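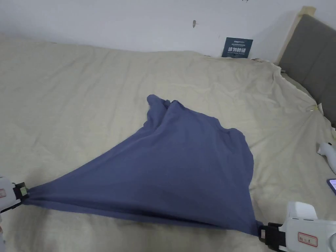
March 14, 2021

Went through the draft house rules for the cloth folding work again, the version Elsie circulated under the title "Good Practice for Handheld Gripper Sessions." 17 rules. I have marked it up in pencil and will type the worst of it here so that Pichit can argue with me before the Tuesday call.

General complaint first. Most of these read as if they were written for an arm bolted to a bench inside a cage. Our sessions are a person holding a gripper in each hand and leaning over a bed. The hazards are different, the mistakes are different, and so is the stuff worth writing down. Somebody took the Cerkach cell checklist and swapped the nouns.

Rule 2, "Work surface shall be flat and free of irregularities." It's a bed. The sheet creases the minute you lean on it, and it bunches up by the headboard whatever you do. If we enforce this as written we reject every session we have. If we don't enforce it, people learn that "shall" means "maybe," and then the rules that matter go the same way. My rewrite: smooth the sheet by hand before the first episode, don't touch it up between episodes, note it if a fold gets in the way of the garment. Špela thinks a wrinkled sheet is good for the policy anyway. Could be. I have not seen a number for that and neither has she.

Rule 4, "No foreign objects within the work area." Fine in principle. Then you look for a definition of work area and there isn't one. Is it the cloth plus a hand's width? The whole mattress? Phones end up on the edge of the bed all the time. I would say: nothing on the bed that isn't the garment, phones included, screens off if they have to be nearby. A lit screen in view is a privacy problem before it is a vision problem, and the draft doesn't mention privacy until rule 15.

Rule 5, signs. The draft wants a "do not touch" notice at every station, in the local language. I have no quarrel with signs. I do quarrel with counting one as a control measure, which the draft does in its risk table, where it takes the score down a full step. A card propped against a wall (请勿触碰, white on navy) tells a passerby to keep their hands off. It does nothing for the person holding the grippers. Keep the sign, take the credit out of the table.

Also nothing says where the sign goes. If it's inside the camera view at one station and outside at the next, that is a difference between stations that we introduced ourselves. Pick a spot and write it down.

Rule 7, tension. "Avoid excessive tension on textile." Useless. Excessive compared to what? On a knit you have to pull the hem taut between the two jaws or the fold line wanders, and you get those little horizontal wrinkles along the hem when it's tight. Past that you are stretching the shirt for no gain. Suggest: pull until the hem is straight between the jaws, stop there. Anyone can check that by eye. Rangi wanted a force limit from the Julleo logger. The logger reads jaw opening, it does not read pull, so a limit there would be a number from the wrong sensor. Told him so. He is going to ask again.

Rule 8, pinch points. "Grip at the corner only." Agree, mostly. But a jaw that takes too much cloth twists it, and the twist stays in when you lay the shirt down. The rule should say how much to take. I tried a few amounts with the old gray test shirt and one jaw-depth seemed about right on thin knits. No opinion on denim, didn't try it.

Rule 9, labels. Every gripper to carry its ID label, legible, on the housing. Good. Leave it alone. Would add that left and right must be recorded with the session, after the mess with the Mahuika set, where 1,098 episodes had the hands swapped in the metadata and it took Flynn most of a week to sort out. The draft calls this "unlikely to recur." Based on what? Nothing has changed in how we fill in the form.

Rule 11, minimum of 2,000 episodes per garment type before review. I would strike this one. If the operators have a bad habit, I'd like to know on the first afternoon. Review early, review small, then let the count run.

Rule 12, starting state. "Garment to be placed in a natural configuration." Špela's natural is a neat heap in the middle of the bed. Mine is wherever it lands. Needs either a procedure (drop from shoulder height, leave it) or no rule at all. I prefer the drop.

Rules 13 and 14 are about emergency stops. Handheld units have no drive that moves your arm. You let go. Delete both, or move them to the arm document where they belong.

Rule 16 sends people to the Viseo manual for cleaning. The section it cites is for the old jaws.

What I'd keep without changes: 1, 3, 9, 17. Not a great rate.

To do
- send rewrite of 2, 4, 7, 8 and 12 to Elsie
- ask Pichit who scored the risk table, and when
- Flynn to add a left/right check when the session opens
- try the jaw-depth thing on something heavier than a T-shirt
- revisit in May, if anyone is still following the old version by then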